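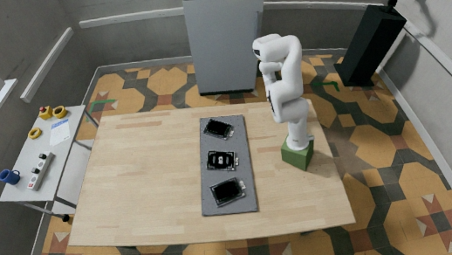

Tiempo de lectura: 2 minutos

Llevo desde septiembre ordenando las normas de mi taller con brazo robótico y me habéis pedido la lista, así que allá va, ¡con manías incluidas!

Primero, la seta de emergencia. La mía vive en una mesita aparte, fuera del alcance del brazo, y siempre en el mismo sitio. Se prueba al empezar la jornada, aunque tengas prisa (sobre todo si tienes prisa).

El café, también en la mesa auxiliar. En la grande no entra ni una taza mientras haya corriente.

Para que las bandejas no bailen uso una esterilla gris debajo. Antes tenía una de Vendix, más fina, y se me arrugaba por las esquinas. Pasadle un trapo seco cada semana y listo.
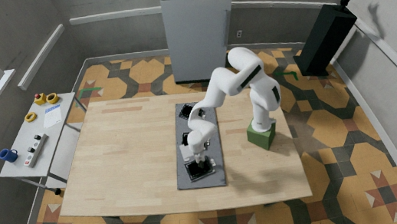

Y cuando la pinza baja hacia las bandejas, las manos fuera de la mesa, sin excepciones. Si algo se ha torcido, paro, espero a que el brazo se quede quieto y entonces lo coloco. Yo los movimientos nuevos los pruebo a unos 300 milímetros por segundo como mucho, y con la pinza vacía.

Otra cosa que me encanta: la cinta verde en el suelo. Marca las esquinas en L y de un vistazo sabes dónde va cada cosa después de barrer. Si se despega, se cambia entera, nada de parches.

La hoja de normas la dejo impresa junto a la seta, a mano de quien venga. La próxima vez os cuento cómo guardo los cables en las cajas de Ostance.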